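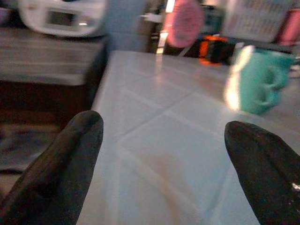 Randura is a two-finger gripper and arm that Tyra Haugland and Njål Lundgren build at the Tangen shared workshop, with kitchen jobs in mind. The questions below are the ones people send most often after reading the build notes. Most of our testing is done on white tile, with a teal mug as the usual target. Glossy tile throws back a lot of light, and so does the side of the mug, so a setup that copes there will usually manage on a plain bench.

What are the fingers made of?
A printed core with a black rubber-like skin over it. The tips are blunt and rounded. We tried square tips first and they kept catching in grout lines.

Can I print the parts at home?
Yes. The full set takes 39 hours on our printer. Print the finger cores on their sides or they split along the layers.

How much does it weigh?
The gripper with the wrist camera is 162 grams without the cable. The whole arm is 1360 grams.

Why is the background blurry in the wrist camera?
The lens is set for close work. Anything at the back of the counter will be soft. Turn the lens ring a quarter turn if you need more reach – you will lose some sharpness at the fingertips.

My arm misses the handle. What should I check?
Check the glare first. A bright streak down one side of a mug can hide its edge. Move the lamp or dim it, then run the calibration again. If it still misses, tighten the two wrist screws and look for play in the base clamp.

Does it need a special table?
No. The clamp fits tops up to two inches thick. Put a scrap of rubber under it on tile.

Can I use other servos?
Ezekiel Van Dusen has a version with larger ones, and his mount files are in the parts folder. We have not tested them for long.

Can I come and see it?
Yes, most evenings after 6:30. Write first so someone can let you in.

Recent items
Finger skins, second mold
Calibration on shiny surfaces
Cable routing through the wrist
Parts list, updated March

Contact: Tyra Haugland, Tangen workshop | © Randura build group | Back to top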